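Power strip on the worktable: one with switches or just unplug stuff?

Worlow Makers Board > Home & Shop > Electrical and Lighting

plumbline_pat
Okay, long one, sorry. I finally have a real worktable in the back room and now I'm stuck on the dumbest part, the outlets. There are 2 on that whole side of the room and one is behind the bookcase. I run a glue gun, a lamp, a phone charger and sometimes the little Brikby sewing machine. I picked up a white strip with the blue sockets and a button for each one, and now I'm second guessing it. Do people leave these loose on the table or screw them down underneath? 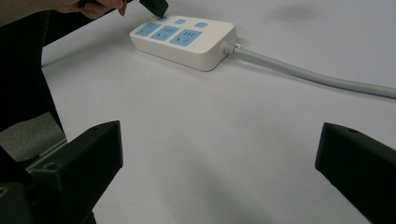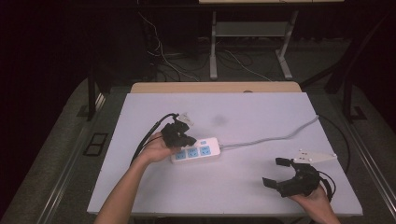
White strip with the light blue sockets, on the table.

My sister says get one with a single big switch and quit fussing. I like being able to kill the glue gun and leave the lamp on. Opinions?

gravelroad54
Under the table, facing out, right at the front edge. I did mine in November and I'd never go back. Cords on top of a work surface drive me up the wall, you catch one with your sleeve and there goes the coffee.

tansy_and_thread
Nooo, don't put it underneath if you sew! I had mine down there for a year and I was bumping the buttons with my knee all the time. Mid seam, machine dead, me yelling. On top at the back is the way to go. A couple of strips of that heavy hook and loop tape and it stays put, and you can still pull it off when you need the whole table for cutting.

gravelroad54
Knee thing is fair, I stand at mine so it never came up.

mothball
Whatever you do, check the rating on the label before you put the glue gun AND anything else that heats on it. An iron especially. I plug my iron straight into the wall, always have. My old strip got a brown spot next to one socket and that was enough for me.

plumbline_pat
The iron goes in the wall, promise. Good to know about the knees, I sit for nearly everything so underneath might be out. Tansy, does the tape leave gunk?

tansy_and_thread
A little! Comes up with rubbing alcohol, but try a hidden corner first if you care about the finish (I don't, my table is a disaster).

ohm_sweet_ohm
Going to be the grump here. Individual switches are one more thing to wear out. I've tossed two strips like that and both times it was the button that went mushy while everything else was fine. Your sister's right. One switch, turn it off when you leave the room, done. If you want the lamp separate, put the lamp on the other outlet.

mothball
The other outlet is behind a bookcase, it's in the first post lol

ohm_sweet_ohm
Then move the bookcase.

plumbline_pat
It's full of fabric. I am not moving the bookcase.

kettle_on
Mine with the separate buttons has lasted fine, going on six years, and I click them every single day. I think it depends a lot on what you buy. Ours came from the Fikport hardware store on Nartey Street and it wasn't the cheap one either. What I'd worry about more is cord length. You want it to reach the wall with some slack and not get stretched across where you walk. And please don't plug one strip into another to make up the distance, get a longer one.

gravelroad54
Seconding the longer cord. I bought a short one first and had to take it back, 20 minutes each way.

plumbline_pat
Cord's long enough, I checked that much at least! Okay, I'm going with on top at the back with the tape, and I'll see how I feel about it after I finish these curtains. If the buttons go mushy Ohm can say I told you so.

ohm_sweet_ohm
I will.

tansy_and_thread
Wait, what curtains? Are you lining them? Start a thread over in Sewing, I have opinions about blackout fabric.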